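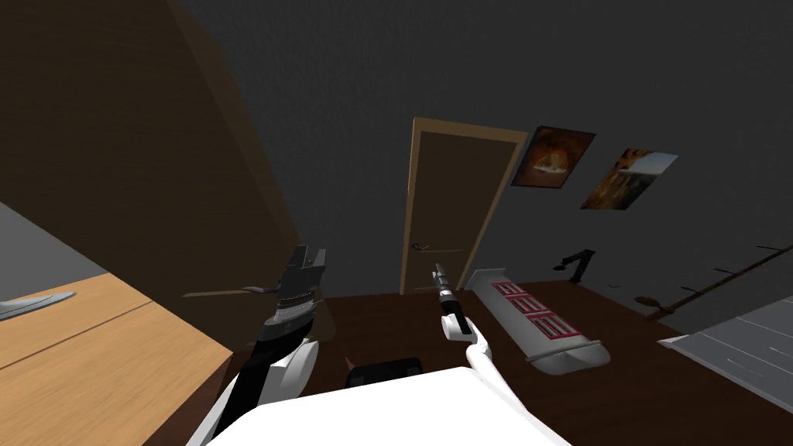 Cumwood Guest House – Room Safety Checklist, Upper Floor

Inspection date: March 25, 2024
Areas covered: guest bedrooms, landing, linen closet, back stairs
Previous inspection: October
Form supplied by Mulleo Property Services

Mark each item OK, FIX or N/A. Write a comment for anything marked FIX. Items marked FIX – URGENT close the room until they are signed off.

1. Doors and exits

1.1 Bedroom door opens fully and does not catch on carpet or furniture. OK
Comment: Checked with luggage racks in place.

1.2 Lever handle returns to level when released. FIX
Comment: Spring is weak on the second bedroom. The latch still holds. Replace the whole handle set, as the old springs are no longer sold separately.

1.3 Door closes and latches by itself from a half-open position. OK
Comment: Closer on the landing door is slow in the last few inches. Adjusted during the visit and tested again.

1.4 Escape plan posted on the inside of the door. FIX
Comment: Two plans still show the old route through the kitchen. Reprint.

1.5 Gap under the door is within limits. OK

2. Wardrobes, dressers and other tall furniture

2.1 Any piece taller than a child is fixed to the wall at two points. FIX – URGENT
Comment: In the corner bedroom only one bracket is in use. The second screw turns freely in the plaster. Move the bracket over to a stud and use a longer screw. Room closed to guests until done.

2.2 Wardrobe doors stay shut on their own. OK

2.3 Nothing stored on top. FIX
Comment: Spare blankets and a suitcase found on top in the corner bedroom. Moved to the linen closet. Please remind the cleaning crew, this was also noted in October.

2.4 Drawers have working stops. OK
Comment: The Van der Linden dressers have plastic stops that wear down. All fine today, look at them again next time.

2.5 Shelves hold without sagging. OK

3. Items hung on walls

3.1 Every framed picture hangs from a screw and plug, with no adhesive strips. FIX
Comment: One strip found behind a small mirror on the landing. Removed, mirror put in storage.

3.2 No glass-fronted pictures above the head of a bed. OK

3.3 Frames hang level and do not swing when the door is shut hard. FIX
Comment: A tilted frame can mean the wire is slipping. Check the wire before straightening. Use two hooks per frame where there is room.

3.4 Coat hooks are tight. OK

4. Smoke and carbon monoxide alarms

4.1 Alarm present in each bedroom and on the landing. OK

4.2 Test button sounds the alarm. OK
Comment: All Wolow units sounded. The landing unit is noticeably quieter than the others and should be replaced first when the budget allows.

4.3 Unit is within its replacement date. OK

4.4 No paint or tape over the vents. OK
Comment: Ask the painters to bag the alarms before they start on the ceilings and take the bags off the same day.

5. Electrical

5.1 Outlet covers free of cracks. FIX
Comment: One cracked cover behind the desk in the front bedroom. Part no. 727 in the Mulleo catalog, ordered.

5.2 No extension cords run under rugs. OK

5.3 Bedside lamps have the correct bulb. OK

6. Hot water and heating

6.1 Water at the bathroom sink is at or below 120 degrees F. OK

6.2 Radiator valves turn by hand. FIX
Comment: Valve in the back bedroom is stuck open. Plumber booked for the same visit as the boiler service.

6.3 Nothing flammable within three feet of a heater. OK

7. Windows and stairs

7.1 Window limiters fitted and working. OK

7.2 Stair handrail firm along its whole length. FIX
Comment: Slight movement at the top bracket of the back stairs – tightened, but the wood around the screw is soft. Budget about $200 for a carpenter.

7.3 Stair treads free of loose carpet. OK

7.4 Light switch works at both ends of the stairs. OK

General comments

The upper floor is in better shape than last time. The furniture fixing in the corner bedroom is the only item that has to be dealt with before the room is let again. Send a photo of the finished bracket to the office along with the completed form.

Items checked, whole building: 49
Items passed: 44 after repairs made on the day
Keep this form in the green binder at the front desk with the alarm log.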